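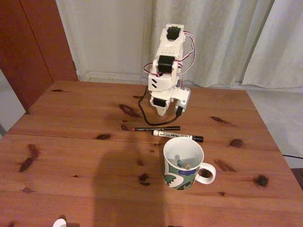 *A camouflage-style mug, a marker and a pen on one of the pine tables at Pemolbridge.*

**Pemolbridge drawing room opens its doors, mugs and all**

August 7, 2019

The new drop-in drawing room at Pemolbridge is open, and what a cheerful place it is! Long pine tables, good light from the street side, and more pens than anyone could use up in a summer.

The mugs are the best part. Neighbors were asked in March to hand over any they could spare, and around 200 came in, striped ones, chipped ones, souvenir ones, a few with patterns loud enough to wake you up. They now hold all the little things that usually roll off a table and vanish (erasers, clips, the last inch of a favorite crayon).

Paper comes from the Kpodo print shop, which sends over its offcuts in boxes of 300 sheets. Skarent, the stationery store two doors down, stocked the shelves with markers in thick and thin tips. Please put the caps back on!

The room seats 10 at a time, and there's no need to book. Kids under eight should bring a grown-up, and grown-ups are very welcome to draw too. Finished pictures can go up on the long wall by the stairs, where the first batch is already hanging and looks terrific.

Spare mugs are still being taken at the front desk, handles or no handles.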